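Findeck Cabral 602 Heated Airer: Owner's Guide
Section 4: Setting up and the first load

Start once the airer is out of its box and you have forgiven whoever taped it shut.
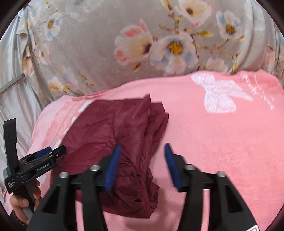 Reading time: 4 minutes

Before you begin

Choose a level floor, well away from curtains, with a wall socket close enough that the cable lies slack. The cable is short. We have had letters on the subject. Please don't use an extension lead, however good a lead it has been to you in the past.

Opening the frame

1. Stand the airer upright with the Findeck badge facing you.
2. Pull the legs apart until both side catches click. One click means one catch.
3. Lift the left wing, then the right. Each wing has a hinged stay underneath, and the stay must drop into its slot by itself. If you are pushing it, the wing is not high enough.
4. Press down on the centre bars with an open hand. A small creak is normal for the first few weeks.

CAUTION: Keep fingers clear of the stays when folding the wings down. They close faster than they open. 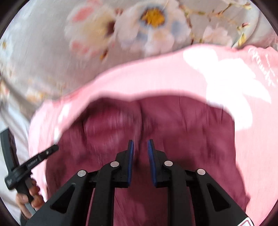 Connecting the Stiline timer

5. Push the timer plug into the port on the right leg, arrow uppermost. It will go in upside down if you are determined, and it will then do nothing.
6. Switch on at the wall. A green light shows after a short pause, during which most people switch it off again. Wait.
7. Turn the dial to 4 hours and leave the airer running with nothing on it. There may be a faint smell of warm paint. Open a window.

Note: The bars get warm, never hot. If you were hoping for a radiator, we are sorry, and the radiator would have cost more.

Loading

8. Spin everything first. The airer is not a drip tray and your floor is not either.
9. Hang shirts and sheets in a single layer. Doubling them over saves space and adds an evening.
10. Lay padded coats flat across the centre bars with the zip undone. Turn them at half time and shake the filling back into the corners it has left.
11. Put fleece and plush blankets over both wings, edges hanging free.
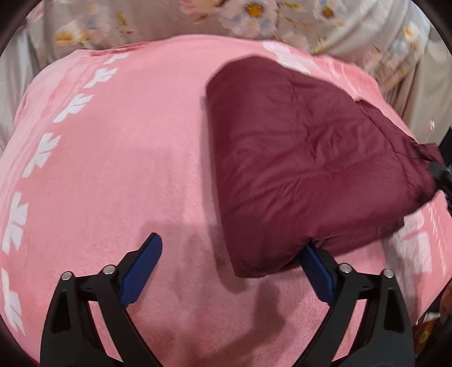

CAUTION: Do not cover the timer. It switches off when it overheats and has to be unplugged until cool before it will speak to you again.

If the green light flashes

Three flashes mean a wing is not locked. Go back to step 3 and look at the stay. Steady flashing means the timer is loose, or has been put in upside down by somebody else in the household. If neither is the case, unplug the airer and contact the Jeltirgate service desk with the serial number, printed under the left foot where it was convenient for us.

Section 5: Folding and storage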